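衣物整理应当回到床面上来
关于居室收纳服务若干做法的意见

索朗热·吉拉尔(Solange Girard)
2019-03-04

近年来,居室整理逐渐成为一项有章程、有收费标准、有培训课程的服务。本所自设立家务研究栏目以来,陆续收到读者来信,询问衣物究竟应当在何处整理、按何种次序整理、整理到何种程度方可视为完成。来信者多半已经购置了收纳箱、分隔板和成套衣架,有的还参加过Firell一类机构开办的课程,然而卧室里的衣物依旧堆放如故。笔者认为,问题并不全在用具,很大程度上在于整理的场所被选错了,整理的对象也被过早地分了类。

目前通行的做法,是以衣柜为中心。整理者打开柜门,将衣物逐件取出,在柜前的地面或椅背上暂放,随即判断去留,再逐件放回。Praltcombe住宅区居民手册所附的家务指引即采用此法,Trirnance出版的整理教材也大体如此,并将全过程划分为3个阶段:取出、判断、归位。这一划分条理清楚,便于教学,笔者无意否定。但在实际居室中,取出与判断之间缺少一个环节,即展开。未经展开的衣物,其领口是否松弛、袖口是否磨损、针脚是否脱落,均无从得知,所谓判断,往往只是凭颜色和记忆作出的。

床是居室中最大的一块平整而柔软的台面。以床面作为整理场所,古已有之,并非新创。旧时家庭换季,多在床上铺开一条干净的床单,把箱中衣物一件件摊在上面,由长辈过目。这种做法后来渐渐少见,原因有居室面积的变化,也有衣柜样式的变化。嵌入式衣柜普及以后,挂放多于折放,人们便习惯于站着整理。站着整理固然省力,却使人只看见衣物的肩线和侧面。

需要说明的是,所谓在床面上整理,对象不应限于成衣。卧室里最难安置的,恰恰是那些算不得衣服、又与衣服混放在一起的零碎之物:珠串、腰带、头饰、节庆时用过的布条、从旧衣上拆下来的装饰。它们没有固定的位置,在衣柜中无处可挂,放入抽屉又容易缠绕。一串银色的珠子,若与布料团在一处,取衣时便会一并带出,轻则勾丝,重则散落。床单颜色浅淡时,这类小件最易辨认,理应先行拣出,单独放置,然后再处理大件。 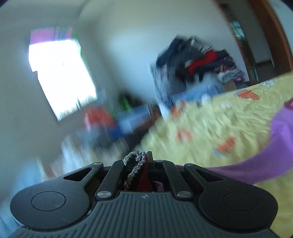
殷·豪夫索松(Inger Hafþórsson)读过本文初稿后来函表示异议,认为先拣小件的次序不妥。函中写道,小件数量虽多而占地甚少,若从小件着手,整理者容易在一条珠链、一枚别针上流连,半日过去,床上的大件纹丝未动,到了就寝时分只得整堆搬回原处;因此应先把毛衣、外套之类叠好移走,让床面腾空,余下的小件自然显露。

此项意见有其道理,笔者在自己家中也有过类似的经历。床面与桌面不同,它有归还的期限,入夜之前必须腾出。凡在床上进行的整理,都应当事先估量当日能够完成的份量。不过,先拣小件的理由在于避免损伤。针织物尤其如此,线圈一旦被金属扣或珠串的接口勾住,叠放时的一次拉扯便足以抽出一段纱线。两种次序可以折中:小件只拣不理,统一放入一只浅盒,待大件处理完毕后再逐一安排。如此既不耽误腾空床面,也不致伤及衣料。

笔者愿就针织衣物多说几句,因为它最能说明展开的必要。衬衫可以挂,裤装可以对折后挂,惟独毛衣不宜久挂。悬挂日久,肩部会被衣架顶出凸角,下摆也会因自重而拉长。毛衣理应折放,而折放的好坏,取决于折之前是否铺平。

常见的教法是将毛衣正面朝下,先折两袖,再由下摆向上对折。Mujić培训班的讲义对此规定得十分细密,连袖子折过之后与衣身侧边的距离也有要求,并主张叠成能够直立的小块,竖放于抽屉之中。对薄衫而言,这一方法确有便利。对粗针毛衣,笔者持保留态度。粗针毛衣叠得过小,折痕处受压过重,取出时往往需要重新舒展,而且竖放时彼此挤靠,抽取其中一件常会带起邻近的一件。较为稳妥的办法是平铺之后将衣袖斜折于衣身之上,再作一次对折,平放即可。叠得大一些,占地多一些,并无妨碍。

展开的另一层用处在于检查。领口的罗纹最先失去弹性,袖口次之。带有镶边或条纹的领口和袖口,因所用纱线颜色不同,缩水的程度有时也不一致,穿在身上不易察觉,铺平后便能看出边缘是否起皱。整理者应当捏住袖口轻轻理直,先一侧,后一侧,再抚平衣身。这一动作所费时间极短,却能省去日后许多反复。衣身上如有颜色深浅不匀之处,也应在此时细看,分辨是光线所致、绒面倒顺所致,抑或确有污渍。确有污渍者不得直接入柜。

因库尔·巴赫(Ingvar Bach)在去年2月的一次座谈中提出,床面整理会把灰尘带到寝具上,有碍卫生。对此,笔者以为加铺一层罩单即可解决。印花床罩本来就有保护寝具的作用,整理完毕后揭下抖净,并不增加多少劳动。花色鲜明的床罩还有一项附带的好处:衣物铺在上面轮廓分明,有无遗漏,一望便知。真正应当注意的是季节。梅雨时节衣物含潮,不宜在床上久摊,应选择晴朗的上午,在靠近窗户的一侧进行。日光充足时,污渍和起球看得最清楚,室内灯光则常常把两者都掩盖过去。

还有一项批评更为常见,即床面整理会使房间显得更加凌乱。笔者承认,在整理进行的过程中,情况的确如此。床的周围难免堆起袋子、枕头、叠好的毯子和尚未过目的衣服,初次尝试的人看到这般光景,容易心生退意。然而凌乱与失序是两回事。各物虽然成堆,只要每一堆各有所属,待洗者归待洗,待修者归待修,换季者归换季,过程便是有序的。反之,一间表面整洁而柜门一开即倾泻而下的卧室,只是把失序藏了起来。Praltcombe手册要求居民在整理期间“随时保持地面及台面清洁”,用意甚善,执行起来却迫使人们一次只取少量衣物,无法通盘比较,结果是同样的深色毛衣留下数件,而真正缺少的衣物始终未能发现。

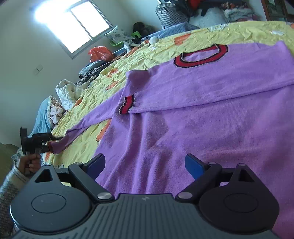

几点建议

一、有关机构修订教材时,宜在取出与判断之间增设展开一节,并说明以床面为宜,床面不足者可用餐桌代替,餐桌上须铺布。

二、每次整理的份量应有上限。笔者在自家试行的数目是42件,约束自己不得再多,小件不计在内。这一数目对一般居室未必合适,各户应视床的大小和可用时间自行确定,但应当有一个数目,并写在纸上。

三、袋装衣物不应以袋为单位整理。许多家庭将换季衣物装入塑料袋或布袋,多年不曾打开,整理时整袋挪动,便算处理过了。凡入袋者,一年之内至少应倒出一次,逐件展开,再行装回。袋外应注明内容,字迹朝外。

四、毯子与枕头应在衣物之前移开,不必折叠得十分讲究,但须离开床面。它们体积大,若留在床上,可用的面积所剩无几。

五、针织衣物叠放不宜过高。以笔者经验,一摞以3件为度,最厚者在下。超过此数,取用下层时必然翻动上层,先前的工夫随之白费。

六、收费服务的计价方式应予调整。目前多以清空的柜格计价,整理人员因而倾向于快取快放。若改以经展开检查的衣物计价,以10件为一个单位,并由住户当面点收,则服务的重心自会转移。安·段(Yến Doãn)曾对这一主张提出疑问,认为按件计价会诱使整理人员把一双袜子算作两件。此项顾虑可以通过细则解决,成双成套者按一件计,细则中写明即可。

关于展开检查后应予淘汰的衣物如何处置,涉及旧衣回收与转赠的规定,各地办法不一,本文不拟展开。科尔布伦·奥斯盖尔斯多蒂尔(Kolbrún Ásgeirsdóttir)已就此另撰一文,刊于本栏下期。

读者如对本文所述次序或件数有不同看法,欢迎来函。来函请注明居室面积、床的尺寸以及衣物主要存放于柜中还是袋中,以便本栏在后续讨论中分类答复。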